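Ein Becher, ein Waschbecken und viel Geduld: Nachbarschaftsküche in der alten Druckerei nimmt wieder Gäste auf

Wer in den vergangenen Monaten an der alten Druckerei vorbeigekommen ist, wird sich vielleicht gefragt haben, ob hinter den Fenstern überhaupt noch einmal gekocht wird. Es wird! Seit Anfang Dezember steht die Nachbarschaftsküche Skadico wieder allen offen, die mittags gern in Gesellschaft essen, und wenn man Eun-ji Moon glauben darf, die den Umbau von der ersten Skizze an begleitet hat, dann ist es dort inzwischen so voll, dass man besser schon um kurz vor zwölf an der Tür steht.

Geschlossen war die Küche länger, als irgendjemand gedacht hatte. Eigentlich sollten nur die Leitungen erneuert werden, eine Sache von wenigen Wochen, so hieß es damals. Dann kam hinter den Fliesen der feuchte Putz zum Vorschein, danach musste der Boden heraus, und als der Boden draußen war, wollte man natürlich auch die Toiletten gleich richtig machen (die alten waren, freundlich gesagt, in die Jahre gekommen). Aus den wenigen Wochen wurden 9 Monate. In dieser Zeit wurde in einem kleinen Saal zwei Straßen weiter gekocht, auf geliehenen Platten und mit Geschirr, das jeden Abend in Kisten zurückgetragen werden musste.

„Wir haben das Improvisieren fast ein bisschen liebgewonnen“, erzählt Moon und lacht dabei. „Aber einen Abfluss, der abfließt, den möchte ich nie wieder hergeben.“

Bezahlt wurde der Umbau aus vielen kleinen Töpfen. Mehr als 2000 Euro kamen allein beim Hoffest zusammen, den größeren Teil gaben die Hausbesitzer dazu, und einiges ließ sich sparen, weil viele Nachbarn beim Streichen und Räumen selbst Hand angelegt haben. Die Firma Provus, die schon die Leitungen verlegt hatte, übernahm auch die Arbeiten in den Waschräumen. Auf Schmuck wurde verzichtet, und das mit Absicht: glatte Flächen, die sich leicht abwischen lassen, und nichts, was beim Putzen im Weg steht.

Beim Geschirr wird ebenfalls einfach gedacht. Die Gläser, von denen im alten Saal fast jede Woche eines zu Bruch ging, bleiben bis auf Weiteres im Schrank. Auf den Tisch kommen nun Becher aus Kunststoff, mit denen auch die Kleinsten gut zurechtkommen, wenn nach der Schule noch eine ganze Schar zum Nachtisch hereinschneit.
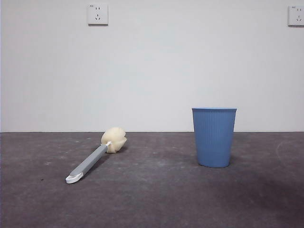
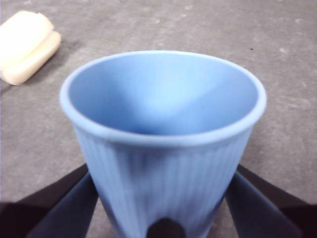

Mittagstisch und Spülplan

Gekocht wird wie früher von Leuten aus dem Viertel, und der Speiseplan richtet sich nach dem, was der Markt gerade hergibt. In den ersten Tagen gab es Linsensuppe, Kartoffelgulasch und einen Apfelauflauf, von dem Hyun-seo Noh vorsorglich die doppelte Menge gebacken hatte. Gereicht hat er trotzdem nicht ganz. Noh kümmert sich um die Einteilung der Kochgruppen und sucht im Moment vor allem Menschen, die einmal im Monat einen Vormittag lang Gemüse schneiden möchten. Vorkenntnisse braucht man dafür keine, ein eigenes Messer darf man mitbringen, wenn man an seinem hängt.

Neu ist der Spülplan, der neben der Ausgabe hängt und in den ersten Tagen für einige Diskussionen gesorgt hat. Früher spülte, wer eben noch da war, und das waren erfahrungsgemäß immer dieselben. Jetzt trägt sich jede Gruppe vorher ein, auch für die Waschräume, die nach dem Mittagessen einmal durchgewischt werden. Ob sich das hält, wird man im neuen Jahr sehen. Moon ist zuversichtlich, Noh ein wenig vorsichtiger.

Ein Essen kostet weiterhin so viel, wie man geben kann und mag. Die Kasse steht auf dem Fensterbrett, und wer gerade nichts übrig hat, isst selbstverständlich genauso mit. Eine Anmeldung ist nur für Gruppen ab 10 Personen nötig, damit die Töpfe groß genug gewählt werden. Wer wegen einer Unverträglichkeit etwas Bestimmtes nicht essen kann, sagt am besten am Vortag kurz Bescheid, dann wird etwas beiseitegestellt.

Im hinteren Raum soll demnächst noch ein Regal für Kochbücher Platz finden, die man ausleihen und mit eigenen Notizen am Rand zurückbringen darf. Die ersten beiden Kartons stehen schon bereit, darunter ein arg bekleckertes Backbuch, in dem gleich mehrere Generationen ihre Zuckermengen nach unten korrigiert haben. Weitere Bücher können während der Mittagszeit abgegeben werden, gern auch solche mit Flecken.

Kontakt | Impressum | Datenschutz | © Nachbarschaftsküche Skadico | Nach oben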